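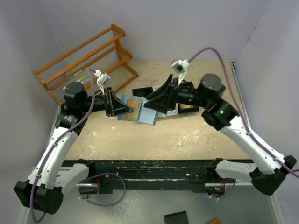
Letay Endale reckons I should have bought the smaller one and spent the difference on card stock, and she said so in a comment under last month's post before I'd even got mine out of its box. Well, Letay, I've now had it on my desk since September and I've made an awful lot of cards with it, so I think I'm finally allowed an opinion!

The thing in question is the Solleo stamp positioner, the large one, made by Korkton. If you haven't come across these tools before, it's a flat base with a hinged clear lid. You lay your card on the base, put the stamp face down on the card exactly where you want it, close the lid and the stamp sticks to it. Open up, ink the stamp, close, press. If the print is a bit patchy you ink it again and close the lid again and it lands in the same spot. I'd managed without one for years, mostly by holding my breath.

I paid full price for mine from the Warow craft shop (they also do mail order, and they wrap things beautifully). It came with two magnets, a foam mat, a thin plastic sheet to go under the card and a little leaflet which I'm afraid I read after I'd already got it wrong. The foam mat is for rubber stamps and you take it out for clear ones, or possibly you put it in for clear ones. I've written it on a sticky label on the back because I still can't keep it in my head.

So, the good bits first.

The hinge is lovely. My sister has an older positioner by another maker and the lid has a wobble to it, so your second print comes out as a sort of ghost next to the first one. I tested the Solleo with the meanest stamp I own, a tiny verse in very fine italic lettering from the Tsegaye botanical set, and I stamped it four times over itself in black. Crisp as anything. I did the same with a big solid leaf shape, which always comes out speckled when I do it by hand, and after the third go it was a proper flat green all over.

It's also big enough for a whole card front opened out flat, and that's why I wanted the large one in the first place. I do a lot of backgrounds where one small stamp is repeated all over, and with the grid on the base you can shift the card along a square at a time and keep everything in line. I made a sheet of wrapping paper that way for my niece's birthday. It took an entire evening and two pots of tea, and she tore it off in one second flat, bless her.

And it's brilliant for sets. Our little card group was asked to make the invitations for the village school's anniversary (it opened in 1836, so the head wanted something old-fashioned looking, all swirls and sepia). We needed 70 of them. Normally I'd dread that. With the positioner I set the stamp up once, put a magnet in the corner as a stop, and just fed cards in — ink, close, press, next. I did the lot before lunch and only spoiled three, and two of those were from a thumb with ink on it.

Now the grumbles.

The magnets are too strong. I know that sounds a daft thing to complain about, and yes, you do want them to hold, but getting one off the base with short fingernails is a struggle, and when it does come free it flies off and grabs the other one. I've pinched myself twice. I've stuck a loop of washi tape on each of them now so there's something to pull, and that has sorted it out, but for the money I'd have liked a little tab or a knob on there already.

The lid stains. Not badly, and it wipes off if you get to it quickly, but I left some red ink on there overnight and there's a pink smudge that I think is with me for good. It doesn't affect the stamping. It does annoy me every time I look at it, though! The leaflet says to avoid anything with alcohol in it, so I've been using baby wipes and then drying it with a bit of old tea towel.

It's heavy too. It lives on my desk because I can't be bothered to carry it, and I wouldn't take it to a class. If you do your crafting on the sofa with a tray on your knees, you'll want the smaller version, and there Letay has a point. She has that one herself and takes it everywhere in a tote bag. I've had a go with hers and the hinge is just as good, but you can't fit a large card in without turning it round halfway, and turning it round halfway is where I make all my mistakes.

One more small thing, the grid is only marked in inches down one side and centimetres along the other. I cannot think why. I measure everything in centimetres, so I end up turning my head sideways to read it, or using a ruler anyway.

A few people have asked which inks I've been using with it. Mostly my ordinary dye inks, and the brown pigment one for the school invitations. Pigment ink goes on thicker, so wipe the stamp between colours and give the card a good few minutes before you stack it. I also tried it with embossing powder and that worked very nicely. You can stamp in the clear sticky ink twice and get a much fuller layer, so the raised lines don't have gaps in them.

Would I buy it again? Yes, I would, though I'd wait for the Warow sale. If you only make a handful of cards for Christmas then I don't think you need it, a clear block and a steady hand will see you through. If you make batches, or you love layered stamps where the second colour has to sit right inside the first, it'll save you a lot of wasted card and bad language.

I'm giving it four and a half out of five, with the half knocked off for the magnets. Next time I'll show you the background I've been making with the Tsegaye fern and three shades of blue, and I'll put the measurements in for anyone who'd like to make one too. Letay, you're getting the first one through the post, so keep an eye on your doormat!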